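Home | Features | Work | Tech | Subscribe | Past issues

The rule book nobody wanted to write

Malsha Khondokar has a binder. Blue, cracked spine, coffee ring on the front. Inside it is Lynch, which is what everyone at Flimton calls their house code for teaching robots by hand, after the street the first office was on. It used to be one page. In July it passed 40.

"I didn't want a code," she says, flipping to the tabs. "I wanted people to stop putting things down in different places and calling it the same task."

That's the short version. The long version is a fight that has been going on for a couple of years in small labs and rented flats and the back ends of warehouses, over a dull question. When a person picks up a pair of hand-held grippers and does a chore so a robot can learn it later, what counts as doing it properly?

There is plenty written about the robots themselves. Guards, speed limits, big red buttons. Much less about the people doing the demonstrating, who work with no robot in the room at all. Nothing to fence off. So for a long while there were no rules, and every company made up its own, badly.

Flimton's first page is still in the binder, in a plastic sleeve. It says: Be natural. Don't rush. Charge everything overnight.

"Be natural," Khondokar says. "Terrible. One fella hummed and tossed things. That was natural for him."

The current version opens with the room. Before anybody straps on, someone walks the floor. Cables, bags, shoes, the dog bowl if it's a house. Lynch lets a home look like a home – that's the point of going to one – but it wants a clear place to stand and a clear step back. People wearing a rig look down and forward. They don't look behind them. Flimton had a few near trips in the early months and one real one, a sprained wrist, and the floor walk went to the top of page one the same week.

Then the table. Then the straps. Then the hands.

The hands take up the most paper. How tight to close on something soft. How long to hold before moving off. What to do with the gripper you aren't using, which sounds like nothing until you've watched new starters wave it around like they're conducting. Lynch says keep it low and near the body, pointing away from your own face and from anybody else's. It says if you drop something, finish the take, mark it as a drop, and leave it in. That last bit took months of argument.

Diệp Trịnh was on the other side of that one. She trains the models and for a long time she wanted the drops gone.

"I thought a mistake was a mistake," she says. "Then we had an arm that was lovely right up until it fumbled, and after that it had no idea. It had never seen anyone recover." She lost the argument, she says, and is glad of it, mostly. She still thinks the marking is sloppy.

Flowers were another row. They're in the code now under Light and Awkward, along with paper bags, feather dusters and tea towels. Grip the stems and leave the heads alone. Keep the bunch in front of you where the cameras can get at it. Don't fuss with it, don't fluff it, unless fluffing is the task. 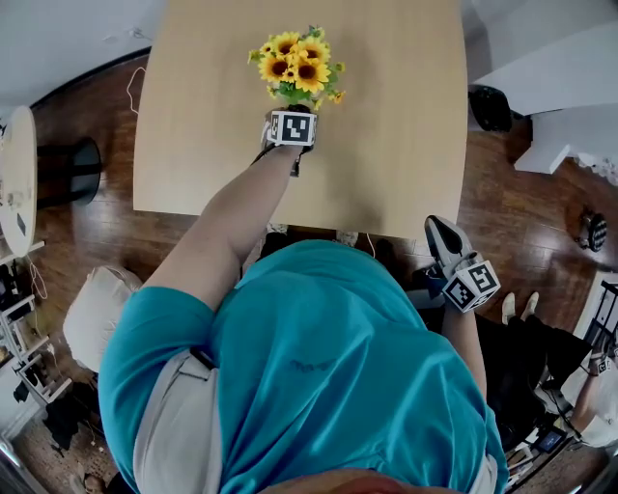

Does the person doing the demonstration need to know anything about robots?

Very little, according to everyone we asked. They need to know the task, the grip, when to stop and who to tell. Flimton trains for two shifts and most of that goes on stopping.

Stopping is Noreen Daly's department. She came over from nursing homes, where she did manual handling training, and she has no patience for the idea that this is light work.

"It's light the first time," she says. "Do it till lunch and come back to me."

Daly wrote the section on bodies. Ten minutes off in every hour with the grippers down and the straps loosened, not just paused. Swap the busy hand when the task allows. Table height gets checked against the person, and the person doesn't get checked against the table. Nobody leans over a low surface for a whole session because the script says low surface. She wanted the break to be longer. The schedulers wanted 5. They met at 10 and she has been chipping away since.

She keeps a notebook of what people say to her when they're sore, because they don't put it on the form. Neck. Base of the thumb. Between the shoulder blades where the straps cross. She has asked for the form to be changed and it has been, twice. She thinks it's still a bad form.

"If you ask someone are you in pain they say no. Ask them what they'd change about the rig and you'll be there an hour."

Not everyone's sold. Keisha Kapoor runs Lalell, a smaller outfit that does mostly kitchens and laundries, and she has read Lynch front to back and thinks it's too much.

"Forty pages and by the end of it everyone moves the same," she says. "Then you've paid a lot of money for one person's habits."

Her own code is 5 pages, stapled. It covers safety, consent and cleaning, and then it gets out of the way. Demonstrators at Lalell are told what the end state is – the shirt folded, the cup in the rack – and how they get there is up to them. She'll throw out a take if someone's in frame who hasn't agreed to be. She won't throw one out for style. She did it once, early on, and the demonstrator turned out to be left handed and quite right to do it that way.

Khondokar has heard this before. Her reply is that Lynch doesn't say how to fold a shirt either, it says where to start and where to finish and how to hold the thing in your hand so it doesn't hurt. Kapoor's reply to the reply is a shrug. They get on, for the record. They share a supplier and complain about him.

Where they do agree is homes. Both codes say the same thing in different words. Ask everyone who lives there, not just whoever answered the ad. Tell them what the cameras see and for how long it's kept. Turn the family photos around or take them down, check the fridge door, check the mail on the bench. Give people a way to pull out afterwards that doesn't involve ringing a stranger and explaining themselves.

That last one is harder than it sounds. A home session gets chopped up and mixed in with hundreds of others before anyone has had there tea. Pulling one out again means having kept track of every piece of it. Flimton couldn't do it at all until last year. Trịnh's team built a log called Pikivura, which tags each take to the agreement it was made under, and in the first proper test they pulled one household's recordings. There were 662 clips. It took them nearly the whole afternoon and they found a few in a folder that shouldn't have existed.

"That was a bad day," Trịnh says. "Useful, but bad."

The household got a letter explaining what had been removed and when. Khondokar wrote it herself and it's in the binder too, behind a yellow tab, as the model for next time.

Saoirse Egan would like all this to be less private. She's a workplace safety consultant, she has audited both firms, and for the past while she's been trying to get the small operators to put their codes side by side and agree on a common set. Nothing fancy. A few pages anyone could download and stick on a wall.

It's slow. Some won't share because they think the code gives away how they work. Some haven't got one. One sent her a forklift policy with the word forklift taken out.

"I knew because they missed one," she says.

Her draft has the floor walk in it, and breaks, and consent, and a line about two people working in one room, which none of the codes she'd seen had dealt with properly. If two demonstrators are running at once they each get their own patch of floor, and neither crosses over while the other is mid-take. They agree a word for stop beforehand. Anyone can say it, including whoever is waiting their turn, and nobody gets asked to justify it till after.

She also has a line on pay, and that's the one that empties the room. Plenty of places still pay by the accepted take. Egan thinks you can't write a break rule and then pay people by the take, they'll skip the break, of course they will, she would. Flimton moved to hourly. Lalell always was. The rest of her list is a mix and she won't name names.

Then there's who checks. At the moment, mostly, the firms check themselves. Khondokar sits in on sessions without warning, at the back, with the binder on her knee. She looks for cables first and then shoulders. She says you can tell how a session's going from the shoulders well before you look at any footage. She dosen't interrupt unless it's safety. Notes go to the demonstrator before they go to the manager, a rule she put in after a new starter found out about a complaint from a spreadsheet.

Daly does her own rounds and comes at 3 pm, when people are tired and have stopped pretending. She's after a rule on shoes next. Closed toes, grippy soles, particularly on polished floors. Khondokar thinks shoes are already covered under general footing, page 12. Daly thinks nobody reads page 12.

The next draft of Egan's common code goes out to the small operators before the end of the year. Kapoor has already sent comments back on the last one, in green pen, photographed on her kitchen bench. Most of them say shorter.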